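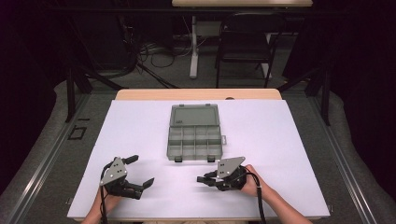 22nd January. Station rules, hand-held gripper work, organizer box task

The following applies to all operators from this date and replaces the October sheet.

1. The box starts empty, on the white board, between the two grippers. Lid position is entered in the log before recording begins.
2. Both grippers are held above the near edge of the board until the start signal. Fingers open.
3. Cables run back along the forearm. An operator who feels a cable pull is to stop and mark the take void.
4. Void takes are kept and labeled. They are not to be deleted at the station.

Count at close of the last session: 2,879 takes logged, 277 void. The Zekine index shows the same totals.
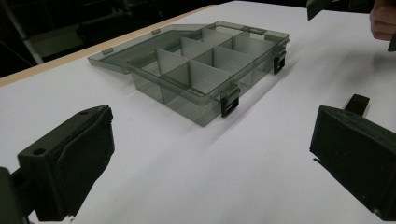 Madigan Workshop, Handling Standards Group

Latches are to be logged separately from the lid. With the lid fully open and both latches hanging down, the entry is "open, unclipped." The word "ready" is withdrawn, as Nurik and Zikimus entries used it for two different states.

Finger pads are to be inspected every 10 takes. Scuffs are noted in the log. Cracked fingers are replaced before work continues.

Still open: wording for a lid left partly raised.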